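Search the knowledge base
Enter keyword or ticket no.

Category: Support > Inventory Software > Label Printing

October 2018 | Posted by Brullov Support Desk

Ticket 719: Labels print blank after batch import

Status: Resolved

The customer runs Brullov Stock on a shared workstation at the Fostemholm warehouse. Single labels print normally. After a CSV import of 2,000 item records, every label in the batch feeds through with a border and no text. The printer self-test passes. Reinstalling the driver made no difference.

Checked the import log. No errors, but the description column had been mapped to "Notes", which the label template does not read. Remapped and reprinted. Text appeared on the first 400 labels, then the output went blank again. The item photo field was filled for all records, including the toy block stock, and was ruled out by clearing it on a test copy.

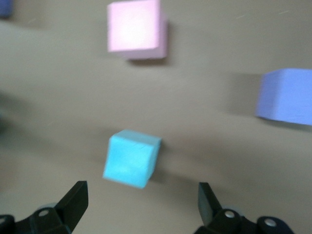 Does the template have a limit on field length?

The limit is 28 characters per line in the default template. Longer descriptions are dropped without a warning when the "Fit to label" option is off.

Records after the first 400 came from the Fabbri supplier list, where descriptions run long. Turned on "Fit to label", saved the template under a new name and restarted the print service. The full batch printed with text.

Open item: the missing warning has been logged as a defect. Sites using the Vastska template are not affected, as it wraps text by default. Do not edit the default template directly. Updates overwrite it.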